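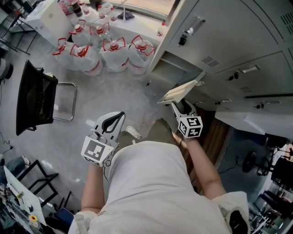
Getting gripper poses out of a head camera recording with Cabral

This page covers the step between a raw recording and a pair of gripper tracks you can train or replay from. It assumes two hand-held grippers, a marker cube fixed to each one, and a wide camera on the operator's head. It was written for Cabral 3 and the Vulden viewer. If you are still on Cabral 2 the commands are the same but the settings file is laid out differently, so convert that first with cabral upgrade.

You will need:
the recording folder, with video and timestamps
the lens calibration for that camera
one cube file per gripper
the motion log from the head unit

1. Check the lens calibration

Run

cabral lens check session/

and look at the reprojection error. Under half a pixel is fine. If it is over one pixel, stop and recalibrate. With a wide lens most of the error sits towards the corners, and that is where the grippers spend a lot of their time when the operator reaches out to the side. When you do recalibrate, move the board right into all four corners and tilt it as you go. A set of views taken with the board in the middle will give a good number and a bad calibration.

Use the fisheye model. The default is the ordinary pinhole model, which we keep only so that old sessions still load.

2. Write the cube files

A cube file says which marker is on which face and where each corner lies, measured from the cube's centre. It looks like this:

name: left
side_mm: 70
marker_mm: 56
faces: front 10, back 11, top 12, base 13, outer 14

There is no entry for the face that is glued to the mount. Leave it out altogether. An entry with a made-up number will sooner or later match something in the background.

Measure the printed marker with callipers and put in what you measured. Printers shrink things, and a marker that is two per cent small puts the whole gripper two per cent too far away. The left and right cubes must not share any marker numbers.

3. Run detection

cabral detect session/ --cubes left.yaml right.yaml

This writes one line per frame with the corners found for each face. It takes a while on a laptop. When it has finished, print the summary:

cabral detect session/ --summary

Our test session had 429 frames in which at least one cube was missing. Most were the right hand going behind an open door, with nothing wrong in the detector. If you see short gaps scattered all the way through, the cause is usually motion blur, and the cure is a shorter exposure next time. For the recording you already have, try --refine soft, which recovers some blurred corners at the cost of a bit more noise.

4. Solve for the cube poses

cabral solve session/

The solver uses every visible face of a cube together. A single face seen nearly square-on can be explained by two different tilts, and from one frame there is often no telling which is right. With two or more faces the problem goes away. Where there is only one, Cabral picks the tilt closest to the previous frame and marks the pose as weak.

In Vulden, weak poses are drawn in orange. Scrub through a few orange stretches. If the gripper flips over for a frame or two and then flips back, lower max_turn_deg in the settings and solve again. Ours is set at 79, found by trial, and it does well for household tasks. Very fast wrist turns may need more.

5. Move from the cube to the fingertips

What you have so far is the position of each cube. What you want is the point midway between the fingertips. The offset between the two is fixed for each gripper, so you only work it out once, unless somebody takes the cube off.

Close the jaws on the pin of the pivot block. Keep the tips on the pin and swing the handle slowly in every direction for a minute or so. Then run

cabral pivot pivot_left/ --out left.yaml

and do the same for the right. The result goes straight into the cube file. A residual above 2 mm nearly always means that the tips slipped. Do it again.

Funmilayo Ajayi has written a longer note on the pivot step in the Jisulcombe folder, with a drawing of the block if you need to make one.

6. Take out the head motion

The poses are still relative to the camera, and the camera moves whenever the operator looks round. To get tracks in room coordinates, join them with the head log:

cabral join session/ --head headlog.csv

Before you trust the join, check the time offset. Cabral estimates it by matching turns of the head against movement in the background, and prints a value in milliseconds. Anything below 200 is normal for our units. A larger figure means the head log was started late or belongs to another session — both have happened.

A quick test is to find a moment when a gripper is holding on to something that does not move, such as the edge of a worktop, while the operator's head does move. In room coordinates the gripper should stay put. If it sways along with the head, the offset is wrong or the lens calibration is.

7. Fill the gaps

cabral fill session/ --max-gap 12

The gap is given in frames. Short gaps are filled by interpolation and flagged. Longer ones are left open, and the exporter will split the track there. Please don't raise the limit to make a session look complete. A straight line drawn through the moment a hand goes round a door will teach the policy to go through the door.

Smoothing is separate and off by default. If you turn it on, keep the window short. Doors, drawers and catches all involve small, sudden changes of direction at the moment of contact, and a long window rounds them off.

8. Export

cabral export session/ --format prendari

Each track comes out with position, rotation, jaw opening and a flag for every frame. Prendari ignores frames flagged as filled unless you pass use_filled.

Known problems

Left and right swapped: the cube files were given in the wrong order in step 3. Rerun from there.

Jaw opening stuck at zero: the encoder channel was not recorded. The poses are still usable.

Solver stops with "empty face list": there is a tab in the cube file. Replace it with spaces.

Corrections to this page go to Zulema Montecinos.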